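Brivbridge Serviced Rooms
Monthly room check, laundry and living area
Date of check: 2024-04-16
Checked by: Beverley Horrocks
Room: 14

Please write a comment for every point, also when the point is OK. Only "OK" was not enough the last time, the office sent it back.

1. Floor and walking ways
OK. I walked from the door to the window and back. No loose edges. The mat by the door is the new Larnuleck one and it stays in its place.

2. Sockets and cables
One remark. The socket cover left of the door has a small crack in the corner. It still holds, but I ask for a new one before June. Job number is 1081.

3. Lamps
OK. All lamps work. The light is strong at the back wall, and guests have complained that it is too bright there in the evening. Not a safety matter, I only write it down.

4. Windows and ventilation
OK. Handle turns well. The filter in the ventilation was changed, the old one was very gray.

5. Smoke alarm
Tested with the button, OK. The sticker with the date is hard to read — please send new stickers.

6. Laundry things
Baskets must not stand in the way to the door. The rule is the same as in the other rooms: keep 300 mm free beside the door frame. Today it was OK. Detergent is in the high cupboard, closed.

7. Glass panel and low furniture
Glass panel: I looked along the edges with a lamp and found no chips. The tall panel has no marking at eye height, so I want a strip on it. Low black furniture with the gray top: stands steady, corners are not sharp. Small things left on the light surface next to it should be put away after use.

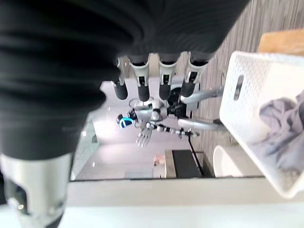 8. Walls
OK. The white wall at the back has no damp spots. I felt it with the hand also near the floor.

9. Door and lock
Door closes by itself but slowly. Lambert will adjust the closer, he has the key no. 59.

10. First aid box
Box from Statatent, complete. The plasters are few, I will bring more.

Open points after this check: 2, 5, 7, 9, 10.

Signed: B. Horrocks
Copy to: office, Lambert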